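Small Furniture Fair, Merkwood 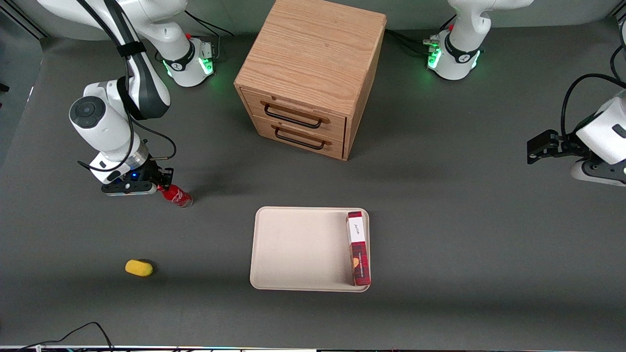
A small cabinet, two drawers, in wood. Gray tabletop.

The Merkwood fair is held in the old grain exchange, a ten-minute walk from the station. We took the early train from Mullton and got there just after nine, when half the stalls were still being set up. Tickets were $28 at the door and covered both floors and the afternoon talk. Parking was extra and the lot was already filling, so the train was the better choice.

The fair is for small pieces only. Stools, boxes, wall shelves, cabinets, spice racks. Anything over 30 inches in its longest side has to be shown at the fall event instead. This keeps the aisles clear and means you can carry home what you buy. The program said up to 1,000 visitors were expected over the weekend. On Monday, when we went, it never felt crowded upstairs, but the ground floor was slow going from eleven until the lunch break.

Most of the ground floor was drawers. One row had nothing but cabinets with two or three of them, and the sellers were happy to let people pull them out and look at the joints. Prices started at $300 for hand-cut dovetails. The cheaper pieces had pinned rabbets, and on several of those the drawer bottoms were glued in on all sides. I would not buy one like that for a house with steam heat. Solid bottoms need room to move.

Gudeta had the largest stall. They sell hardware, mostly pulls and small hinges, and had laid out their full range in trays sorted by finish. The brass was good. The black pulls had sharp edges on the back and two in the tray I looked through were missing their screws. They do not sell single pieces at the fair, only sets of six, and I needed four.

Upstairs was finishes and repair. A bench demonstration on shellac ran every hour and was worth standing for. The demonstrator put it on with a pad over bare maple, then showed the same board with a coat of wax. Questions were mostly about water rings. The answer was to wait a day before doing anything, then try a little alcohol on a cloth.

Storkira, which makes drawer slides, had a table near the back stairs with sample boxes you could load with sandbags. The wooden runners held up better than I expected. The side-mounted metal ones were smoother but took up width that a small cabinet does not have to spare.

Lunch was soup and bread in the basement, cash only. There is a coffee stand by the front doors that takes cards, with a long line after twelve.

The talk was on drying lumber at home. It started late and the microphone cut out twice. The handout covers the main points, including stacking, stickers, and where to place the fan.

We left at four with a set of hinges, a tin of wax and one low stool in ash. The last direct train back to Mullton is at 5:10. After that you have to change.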